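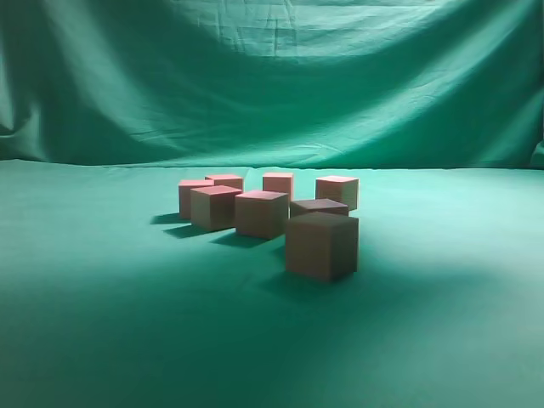

Kedulbridge moves block sorting to automatic cells

2019-09-27

Kedulbridge has switched the sorting of its wooden blocks from hand benches to automatic cells at the Hlongwane works. The first cell began running in July. A second, supplied like the first by Jandent, is now in commissioning.

Each cell combines one arm, a fixed camera and control software called Dedness. The software locates every cube, picks an order of removal and sends the arm to the next one. Cubes standing close together are the hard case, as one can hide much of another from the camera. Trials use small clusters of plain wooden cubes on green cloth, with a green cloth hung behind.

Throughput at the first cell is 300 blocks an hour. A hand bench averaged 200. The longest run without a stop so far is 1,298 blocks.

"Side light is still a problem," said Naveen Katiyar, controls engineer. "A cube in shade reads darker than the one next to it, and the software can take it for stained wood. We have changed the threshold twice."

The works employs 77 people. Four sorters have moved to cell operation after a nine-day course. Their work now consists of clearing stops, checking rejected blocks and labelling camera images in which the software was unsure. Lifting of full trays has been cut by half, but operators spend most of the shift at a screen.

Ayodele Eze, who sorted by hand for six years, said the change had mixed results. "My wrists are better. My eyes are tired by two o'clock. We asked for a break from the screen every hour and we have it in the rota."

Pay grades for cell operators have not been settled. Works manager Guðlaug Stougaard said the present grade would apply until the second cell is signed off. Hand benches will be kept for offcuts and small orders.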